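7 July 2021

I said in my last post that I'd try to keep an open mind about the demonstration work, and several of you wrote in to say you didn't believe me. Fair enough. I've now spent enough time around it to have opinions, so you can decide whether my mind was ever open.

The idea, as Farhad Sadeghi put it to me when I started helping out on the Limero project, is that you stop writing rules for the arm and show it instead. A person puts the grippers on, does a small household job over and over, and everything gets recorded. Feed the recordings to the model, and the model learns the job. The target for each task is 200 good examples. For the spoons it went up to 1,000 after a meeting I wasn't in.

My trouble is with the word "good". An example counts as good if the spoon ends up on the stand and nothing gets dropped. That tells you the person managed it. It tells you very little about whether the recording has anything in it worth learning. I went through 50 of them with a cup of tea and a notebook, and 32 were so alike that I kept checking whether I'd opened the same file twice. Same first spoon, same approach from the left, same little pause before letting go. We are all creatures of habit and after the first half hour you stop noticing your own.

Farhad's answer is that volume sorts this out. Maybe. I've heard that said about a lot of things.

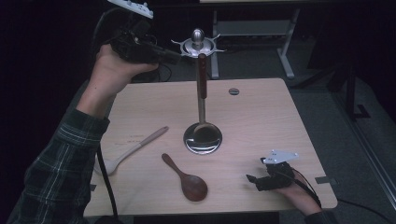 *Spoon task, one on the stand and two still on the table.*

What I hadn't appreciated until I wore the things myself is how much the kit changes the way you move. I hang up spoons at home without thinking. With the grippers on I plan every reach, I keep one eye on the cable, and I come at a handle from angles I would never choose with bare fingers. So the claim that we're capturing "natural human behaviour" (that phrase is in the Plandisum write-up, page one) makes me wince. We're capturing people being careful in awkward gloves. Perhaps that suits a robot, whose hands are awkward too. I'd just like the write-up to say so.

Then there's the layout. The instructions say to vary where the spoons start. People do vary them, in the sense that they put them down somewhere slightly different each time, but they nearly always end up within easy reach and pointing in a handy direction. Nobody sets one down under the stand, or right at the back, or with one spoon lying across another. My own kitchen drawer looks like that every day of the year.

Gholamreza Sharifi, who runs the training side, is more on my side than he lets on. He'd like the starting positions drawn at random by a script and read out to whoever is wearing the grippers, and he wants the fumbled attempts kept and labelled. At the moment they're thrown away. I think that's the biggest waste in the whole business – a near-drop and a recovery is surely worth more than yet another smooth one. He has asked for it twice. The reply both times was that it would slow collection down.

It would, too. I timed myself with positions read out from a list and it was a good deal slower, and duller, and my shoulders ached. I still think fewer and odder would beat more and the same, but I can't prove it and neither can they until somebody trains on both sets and compares.

That is supposed to happen in September. Gholamreza has a small random batch put by, mostly his and mine, and he's promised me the numbers whichever way they fall. If the big tidy set wins I'll write it up here and eat my words.

Next post will probably be about the Lillix labelling tool, which has crashed on me again while I was typing this.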